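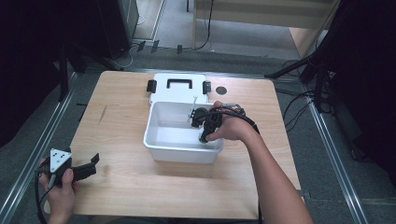 What should go in the last bin when you clear out a room?

Put in the things that don't match anything else, and write on the lid that they don't match.

That was my aunt's rule, and I had it in my head the whole afternoon I spent in her back room on Probert Street, because I had one bin left and a truck coming at 4. She'd rented that room for longer than I'd been able to drive. She fixed things in there. Music stands, mostly, and clocks if she liked the owner, and once a whole accordion that sat on her table all winter like a sick animal. Then her hands got bad, and she moved in with my mother over in Cason and announced that I'd be the one to pack, since I was the one who "didn't sigh so loud."

I do sigh, by the way. I just do it in the hallway.

The last bin

I'd bought a stack of those white plastic bins with the latches on the lids. The others were already full and down by the street door. Books in one, fabric and felt in another, and then a really terrible one that was nothing but instructions, for appliances she hadn't owned in years. I tried to throw those out and she caught me over the phone. I don't know how. I think she heard the paper.

So the last one was for whatever was left. I started with a wrench, a skinny little silver one with a forked end, and right away I was stuck. Did it go with the tools? The tools had gone that morning, wrapped in towels, in the back of my mother's car. I called my aunt.

"There's a little wrench here," I said.

"Which?"

"The skinny one."

"Oh, that one's no good," she said. "It doesn't fit anything."

"So I'll toss it?"

There was a long quiet on the line, and then she said, in the voice you'd use on a child at a crosswalk, "No. It doesn't fit anything *yet*."

Okay! In the bin.

It went on like that. A drawer knob. A bag of corks. A flashlight that only worked upside down (she told me this with pride). A postcard from Wernero with nothing written on the back, not even an address, and she wanted that one laid flat so it wouldn't curl. I had never heard of Wernero. I asked her where it was and she said it was a place with a very good ferry, and then she asked if I'd eaten.

I hadn't eaten. I had half a granola bar on the windowsill, and I ate it standing up while the radiator knocked. Then I went back to the table, where I'd been putting off the jar.

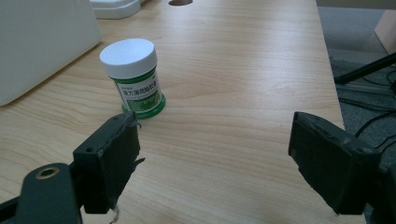
The jar

It was such a small thing to be putting off. White screw-on lid, green and white label with Chinese characters printed across it in big bold type. I can't read them, and neither can she. When I was a kid that jar lived at the back of the table and I was not allowed to touch it, and naturally there was nothing in the room I wanted to touch more. I was sure it was something dangerous. Later I was sure it was something romantic. At fourteen I decided it was both.

I'd asked her about it plenty. The story moved around. One time a customer had left it in place of money, and she'd taken it because she was too embarrassed to say no. Another time it came from the woman who had the dry cleaner's downstairs, who swore by it for sore thumbs. One Thanksgiving it was glue.

I picked it up and gave it a shake next to my ear, which told me nothing. I could have opened it. I want to be clear that I had every chance. The truck was late, the building had gone quiet the way it does when the dentist's office closes for lunch, and my aunt was a full town away with her feet on my mother's ottoman.

I called her.

"The jar," I said.

"What about it?"

"Can I open it?"

"Why would you want to do that?"

"Because I've wanted to since I was a little kid?"

She laughed so hard she had to put the phone down. I could hear her telling my mother, and then my mother laughing too, and somebody's spoon going around in a cup. When she came back on she said I could open it if I wanted, it was my afternoon. But she said it in a way that made me feel she'd be a little let down in me. So I sat there with my thumb on the lid for a while, and then I thought, well, what if it's glue? What if I've carried this thing around in my head all this time and it's glue?

I put it in my coat pocket. It didn't go in the bin at all. I never told her that, and when she unpacks she's going to notice, and we'll have to have that conversation.

The table

The table was the only thing in the room that wasn't coming with us. She'd sold it to a man in Cirnley who was setting up a print shop and wanted it for folding. He'd offered her 700 dollars, sight unseen, and she'd called me at eleven at night to ask whether that was too much to take from a person. I told her to take it. She took it, and then she fretted for a week and made me promise to show him the mark before he paid.

The mark is gray and narrow, and if you come at it from the door you might not see it at all. I leaned over it with a wet rag and then with a dry rag and then with some orange stuff from under the sink, and I got exactly nowhere. There's a scratch near it too, a thin one, and I can tell you where that came from, because it was me with a compass point, doing homework. I'd told her it was the accordion man. I was a pretty confident liar as a kid.

I asked her about the gray one on my last call of the day. I figured it would be a good story, an iron or a spilled something.

"I set down a cup," she said.

"It's not round, though."

"It wasn't a round cup."

And that was all I could get. I looked at the wood for a bit after we hung up. It's pretty wood. The lines run along all straight and polite and then out in the middle they dip, every one of them, and go on again, and I used to run a toy car along there and slow down for the curve.
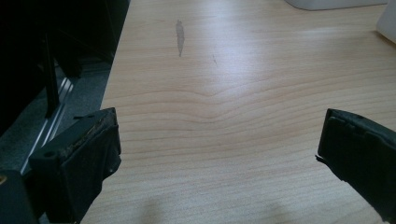
The mark on the table, and my scratch beside it.

The man from Cirnley came up the stairs ahead of his movers, out of breath, with the money in a bank envelope. I did what I'd promised. I walked him around to the good light and pointed at the mark, and I pointed at the scratch too, which nobody had asked me to do.

He bent down and looked, and then he rubbed the gray part with his thumb, same as I had.

"What was it?" he asked.

"A cup," I said.

"Doesn't look like a cup."

"It wasn't a round one."

He thought that over and handed me the envelope. Then the movers came in and started arguing about the doorway, whether to go legs first or tip it on its side, and I grabbed my bin and got out of their way. I was halfway down the stairs before I remembered I hadn't written anything on the lid. So I set it on the landing, dug a marker out of my bag, and wrote DOESN'T MATCH next to the handle in big letters, with the jar knocking against my hip the whole time, and upstairs one of the movers yelled for somebody to please get the door.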